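Temps de lecture : 3 minutes

Éloge de la lenteur, vue derrière une corde

Je suis allé en juillet à la journée portes ouvertes de Jetis, dans l'ancienne halle Perrin. J'habite la France depuis huit ans et je travaille dans une cuisine collective ; les robots, je les connais surtout par les vidéos que mon neveu m'envoie. Dans ces vidéos, tout va vite. On ne voit pas que l'image est accélérée, ou bien c'est écrit très petit dans un coin.

À la halle, rien n'était accéléré. Nous étions 34 visiteurs dans notre groupe, debout derrière une corde, et la démonstration devait durer vingt minutes. Après la cinquième, une partie du public regardait déjà son téléphone. Moi, je suis resté devant, et je voudrais défendre ici ce que les autres ont trouvé ennuyeux. 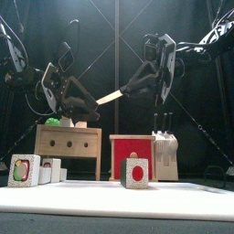
Les deux bras à la table de démonstration, la longue lame claire dans la pince de droite. Portes ouvertes Jetis, juillet.

Un couteau, même s'il n'est peut-être qu'une spatule, oblige à penser à la main qui le tient. Dans mon métier, on apprend aux jeunes à passer un outil à un collègue, et cela prend plus de temps qu'on ne croit. Où est le manche, où est la pointe, est-ce que l'autre est prêt. Quand j'ai vu la pointe si près des doigts de l'autre pince, j'ai eu exactement la même inquiétude que devant un apprenti. Je ne m'attendais pas à éprouver cela pour une machine.

Loïc Baudry, qui commentait la séance, avait l'honnêteté de ne pas remplir les silences. Une dame lui a demandé à quoi cela sert, de déplacer de petits objets en mousse et en bois. Il a répondu : « Pour le moment, à savoir le faire. » Certains ont ri. Je trouve que c'était une bonne réponse, et je regrette qu'on l'ait prise pour un aveu.

On nous présente trop souvent l'automatisation comme une chose finie, qui arrive demain matin prendre notre place ou nous sauver la vie. Le stand voisin, celui de Dalletti, projetait un film avec une musique de cinéma et des chiffres qui montaient. Il y avait beaucoup plus de monde. Pourtant je n'ai rien appris de ce film, sauf que la société a de l'argent pour la musique.

Je demande donc aux organisateurs de garder la table et la lenteur, et de mettre quelques chaises.

Commentaires (3)

Maud_R : J'étais dans le groupe d'après. D'accord pour les chaises !

vincent34 : Vous êtes sévère avec Dalletti, leur technicien répondait très bien aux questions après le film.

Odile : La séance est-elle visible sur Vodeo ? Je n'ai pas pu venir.

Contact | © Tous droits réservés | Retour en haut de page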